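Notes from the bench: teaching an arm to work on an old tower

Print this page | E-mail this page

Most of November has gone into one desktop computer. Our group at Jumura wants a learned policy that can take a PC apart and put parts back, and the only way we know to get one is to record a person doing the job through the arms, many times over. We are at 593 recorded episodes. Nobuhle Rampersad wanted more by now, and so did I.

The setup has settled down. The tower goes on its side on the slotted table with the side panel off. The gray fixture sits to the left of it and holds the processor and the memory board, each in its own place. Pravesh Ntuli designed the fixture and has reprinted it 4 times. The pocket for the processor was too tight in the first two prints and the operators kept knocking the whole plate sideways.

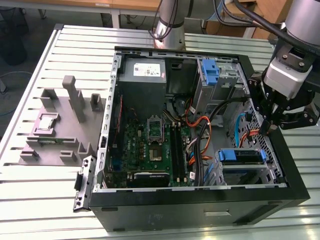
The tower and the parts fixture on the slotted table.

An episode starts when the operator presses the pedal and ends when they press it again. We log joint positions, gripper opening and all the camera streams. Anything over 40 seconds gets flagged for review. Long episodes usually mean the operator lost sight of the part and was feeling for it, and a policy trained on a lot of that learns to feel around too.

We record from fixed cameras and from the wrist. I was against the wrist view at first because of the extra storage. Idalina Pacheco ran the comparison on the drive bay tasks and the wrist view won easily. From the side, the gripper blocks much of the lower bay once it is down in the case. From the wrist you get the connectors themselves, the black power plug with P4 on it and the data connector with the light blue cable.
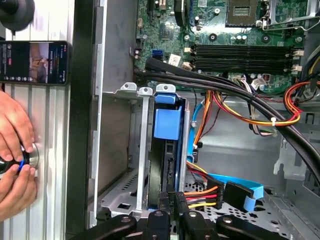 Cables

Cables are the hard part. The processor and the memory are rigid and go where you put them. A cable has its own ideas, and it never lies the same way between episodes. Kagiso Khumalo suggested tying everything down so the operators would have a clear path. We tried it for a day and the episodes were faster and cleaner. Then we ran the policy on an untied case and it stopped dead above the bay.

So the bundles are loose again, and between batches we push them into a different position by hand. It slows the work. I would still take a slow batch over one that only teaches the arm about a single arrangement of wires. 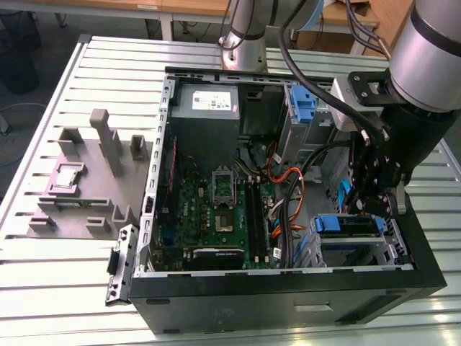 Labels and rejects

Each episode gets one text label and a pass or fail. We keep the fails. Marietjie Mabuza does the labeling with a small tool she wrote called Praluvby, and she has strong views on wording. "Pull the drive" and "remove the drive" were both in the data for weeks before she merged them. She also marks the frame where the gripper first touches a part, and that mark has been more useful to us than the label.

The episodes I reject outright are the ones where the operator hesitates above the part for a long time. The blue drive handles cause most of it. They are easy to see, but the fingers have to come down at the right angle, and people stop just above to think about it.
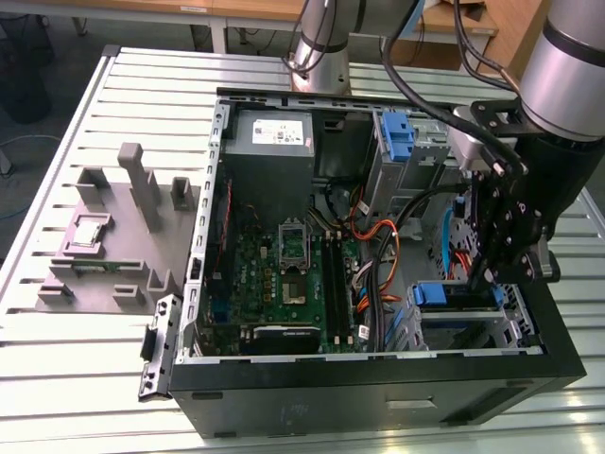

I have asked the operators to do their thinking higher up, clear of the case, and then come down in one motion. Idalina says it feels unnatural for the first ten tries and then you stop noticing. Her episodes are the shortest we have, so I believe her.

Next we start on memory insertion, with both slots empty at the start of each episode. Pravesh is making a version of the fixture that holds the board a little higher so the fingers can get under it. If the new print fits I will post numbers for the first batch.

Comments (4) | Shares (40)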